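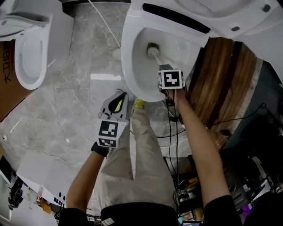 Hando: do more demonstrations make a better cleaner?
Project report by Gintarė Kazlauskienė and Emerson Pacheco
Supervisor: Visitación Montes

1. What we were asked to do

The brief was to gather examples of a bathroom chore with a pair of hand-held grippers and train a policy on them. We picked toilet brushing. The papers we read made this kind of collection sound cheap and quick, and we wanted to see how much of that held up with two students and one term.

2. Collecting

Each of us wore the head camera and held a gripper in each hand. The right one worked the brush by its long handle. The marker cubes on the grippers let the software recover where each hand was. We started in August and aimed for 2,000 demonstrations. We stopped at 136.

Some of that was our own fault. We spent too long arguing over what counted as one demonstration. Emerson ended his when the brush left the bowl, and I ended mine when it was back in its holder. Gholamreza Golestani, who ran the tracking software, noticed the mismatch before we did, and we had to trim my recordings by hand.

The rest was tracking. Leaning over a bowl turns your wrists in ways that hide the cubes from the camera, and the cables tug on your forearm whenever you reach. Of the 136 demonstrations, 70 had clean tracking for both hands from start to finish. We kept only those.

3. What the examples leave out

None of our bowls was dirty. We recorded brushing motions, and a motion looks the same in the data whether or not it cleans anything. A person scrubbing a real stain slows down, presses harder and looks again. We did very little of that, and pressure wasn't recorded anyway. I think calling this a "cleaning" dataset, as our own proposal did, was generous.

The left hand is another weak spot. In plenty of recordings it just hovers. Emerson believes the model will learn to ignore it. I'm not convinced, and we didn't have the data to settle the argument.

4. Training

The policy was trained on the 70 kept demonstrations. In replay on held-out recordings it followed the general path of the brush but drifted near the bottom of the bowl, where our own paths differed most. We haven't run it on an arm, so we make no claim about whether it works.

5. If another group picks this up

Write down the start and end points before recording anything. Check the tracking after every batch. Mark the bowl with something washable so there is a result to measure. We would also like to see someone other than the project team do the recording, as we both got into habits early and kept them.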